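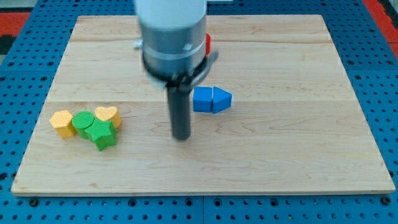

How does a robot arm know where to push a block?

It follows a plan made by a computer. The computer gets information about where the block is, works out which way it needs to go, and sends the arm a long string of tiny directions. "Over a little. Down a little. Now slide." The arm does each one in order, really fast.

I write about robots for kids, and lately I've been trying out the Movico block kit, which schools and libraries can borrow from a company called Gellbridge. I spent most of June with it, so let me tell you how it works and whether I think your class would like it!

First, the arm. You might be picturing a hand with fingers and a thumb. Nope! For the pushing games, the arm wears one single finger, a long dark gray rod with a rounded end that points straight down. It can't pick up a cup or scratch your back. But try this at your desk: put an eraser down and move it to the other side using only one fingertip, no pinching. You can do it, right? You just have to push from the correct side. If you want the eraser to go left, your finger has to start on the right.

Now push the eraser near one corner. It spins! That's the tricky part of the whole game, and it's tricky for robots too. A round block, like the green cylinder, looks the same after it turns, so who cares. A star or a heart is a different story. Push on one point of a star and it may swing around and face a new way. And when blocks are touching, like the blue cube and the blue triangle, a push on one can shove its neighbor along too. (My favorite is the yellow heart. I could play with that one all day.)

The blocks slide on a pale wooden board, and the board rests on a blue table full of little round holes. I like having all that bare wood, because you need space to push things into.

So what do you do with it? The kit comes with 4 games. In Color Camp, you ask the arm to bring all the blocks of one color together. In Split Up, it has to pull a crowd apart, only it can't pull, so it has to find a gap and nudge its way in. Follow Me lets you steer the arm yourself with a small joystick, and then the computer tries to copy what you did. The last one is Fleltdale, a pretend town where each block is a building and you're the mayor. I have no idea why they called it that, but the kids I played with loved moving the town hall.

Follow Me was the one that surprised me. My steering was terrible! I bumped everything. The arm copied my bumps too, and that taught me something important. A robot that learns from people learns the clumsy parts along with the good parts. The booklet says the Movico practiced 3,552 pushes before it was ready to lend out, and I believe it.

Is it perfect? No. It takes about 129 seconds to wake up, and that feels like forever when you're nine. The joystick is a bit stiff for small hands. Borrowing it for a month costs 400 dollars, so this is something for your school to ask for, and probably too much for a birthday list.

One safety rule: when the arm is switched on, your hands stay off the board. Want to move a block yourself? Ask a grown-up to press the stop button first, and wait until the arm is still.

If your school does get one, start with Color Camp and try to guess which block the arm will go for first. I guessed wrong a lot.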